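Workshop in Prerkstead builds its own suturing arm

A shared workshop in Prerkstead has started trials of a home-built robot arm that can guide a suture thread. The arm is called Lusa and it was made by members of the Womska workshop, who meet in the evenings in two rooms behind the old dairy.

The project began in December. The members have put 38 evenings into it so far, and most of them went on the control software and on the cable drive, which was rebuilt twice. The motors were bought second-hand from Soomro, a parts dealer in the same street.
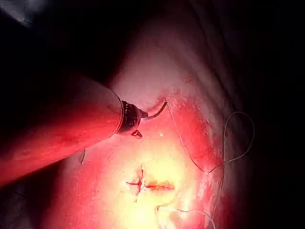 The hooked tip of the instrument close to the thread, with a small closed incision below it. Photo: Womska

The group says that the most difficult task is to keep an even pull on the thread. If the pull is too strong, the stitch cuts into the surface, and if it is too weak, the loop stays open. A new sensor for this should be fitted next month.

Lusa is not meant for use on patients. The members want to finish 100 stitches in a row without a stop, and after that they will put the drawings online for other workshops to copy.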